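4. The open day: setting, procedure and what visitors did

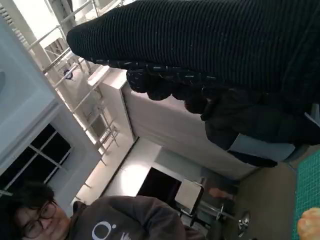 Figure 3. Wrist camera view during the garment demonstration, with the black knitted garment close to the camera and a person in glasses smiling nearby. The view is rotated relative to the room.

4.1 Setting

The demonstration was held on a Sunday in July at the Bakalis building, in the room we normally use for garment handling trials. We kept the working area as it is on any other day. The robot worked at its usual table, with the green cutting mat in its usual place, and the office furniture stayed in the room. We had considered moving the robot to the ground floor hall, where there is more space for a crowd, but the calibration would have had to be repeated and the hall has strong afternoon sun.

Visitors were let in by groups. Each group stayed for one session, and a session consisted of a short spoken introduction, a run of the garment task and a period for questions. Lilibeth Macapagal gave the introduction in every session so that the wording would stay the same. Iason Tsolakis operated the robot and was the only person allowed to start or stop a run. Dineo Coetzee kept the written log. Over the day 603 visitors signed in at the front desk of the building, of whom 200 came up to the garment room. The analysis below concerns only those 200.

4.2 Task

The task was the one described in Section 3. A garment is placed on the table in no particular arrangement. The robot has to find an edge, take hold of it, lift the garment clear of the table, and lay it down again so that the hem lies along one side of the mat. For the open day we used knitted garments only, and most runs were done with black ones. Black ribbed knitwear is a hard case for our edge finder. The folds throw little visible shadow, and the rolled lower edge of a garment can look much like a fold in the middle of it. In Figure 3 the thicker edge can be told apart from the bunched folds below it mainly by its shape and by the small pale specks along it. Specks of this kind are common on dark knits. In earlier trials we removed them with a lint roller before each run, and at the open day we left them alone.

A run was scored as complete if the hem came to rest along the chosen side of the mat without a second attempt at the grasp. It was scored as partial if more than one attempt was needed, and as failed if the operator stopped it. The scoring was done by Sofia Pappas from the recordings and checked by Rafail Drakos, who had not been in the room. Where the two disagreed, the lower score was kept.

4.3 Use of the wrist camera

The wrist camera view was shown live on a screen beside the introduction poster. This was a late decision. Our first plan was to show only the output of the edge finder, drawn as coloured lines over a still picture, and we had prepared slides that explained the colours. In a rehearsal with staff from the Plendby office the slides took longer to explain than the task itself, so we dropped them and showed the plain camera view.

The plain view has a drawback for an audience. The camera turns with the wrist, and for parts of the run the room appears on its side. In Figure 3 the railing, the window and the office chair are all rotated by something close to a quarter turn, and so is the person in the lower left corner. The method is not affected, as the edge finder works in the camera's own axes and the table position is known from the arm. People watching the screen were another matter. In the first sessions several visitors asked whether the picture had been put up the wrong way by mistake. From the third session onwards Lilibeth Macapagal added one sentence to the introduction saying that the picture turns when the wrist turns, and the question came up less often in the log after that.

We also tried a version in which the picture was turned back by software so that the ceiling stayed at the top. It was used in 2 sessions. The corners of the picture were lost in the process and the garment appeared to swing about, which visitors found harder to follow. We went back to the plain view for the rest of the day.

4.4 Background and people in view

In our own trials the space behind the table is screened off with a plain curtain. At the open day it was open to the room, and the camera took in whatever was there. Two effects on the edge finder were noted.

The first came from bright areas. When the wrist tilted upwards during the lift, the camera picked up lit openings and pale surfaces on the far side of the room, and the automatic exposure darkened the whole picture in response. Black knitwear then lost most of its remaining detail. We dealt with this between sessions by setting the exposure on the mat and locking it. The lock was in place from the fourth session. Runs before and after the lock are reported separately in Table 2.

The second came from people. Heads and shoulders near the table were sometimes taken as part of the garment, most often when the clothing was dark. A charcoal sweatshirt such as the one in Figure 3 is close in tone to a black knit under soft light, and the segmentation step has no knowledge of depth at that stage. The mistake had little effect on the grasp itself, as any point outside the reach of the arm is thrown out before a grasp is planned. It did slow the planning step down, and in some runs the pause was long enough for visitors to ask if the robot had stopped.

A line of tape on the floor marked where visitors should stand. Children tended to cross it and were asked back. The arm was run at 80 per cent of its normal speed throughout, and Iason Tsolakis kept the stop button in his hand during every run. It was used on three occasions, each time for a garment sliding off the table.

4.5 Questions from visitors

Dineo Coetzee wrote down each question as it was asked, without names. The questions were later sorted by Sofia Pappas into groups. The largest group was about speed, and most of these questions compared the robot with the time a person would need. The next largest was about other kinds of clothing. Visitors asked about socks, fitted sheets, bras and wet swimwear, none of which we have tested. A smaller group asked about damage to the fabric. We were able to pass round a jumper that had been used in the Wostix trials for several weeks, and people looked closely at the hem where the gripper had held it.

Few visitors asked how the robot finds an edge. We had expected more interest here, and much of the poster was given over to it. At the next open day the poster will carry less on the method and more on which garments have been tried and how each of them went.

Two visitors who work in a commercial laundry stayed on after their session and watched the following one as well. Their remarks were useful. They told us that the garments arriving on their own tables are seldom dry to the same degree, and that staff turn a dark knit towards the window to find its hem. We have since fitted a low side lamp to the table, and the trials with it are described in Section 5 together with the Bresier gripper pads.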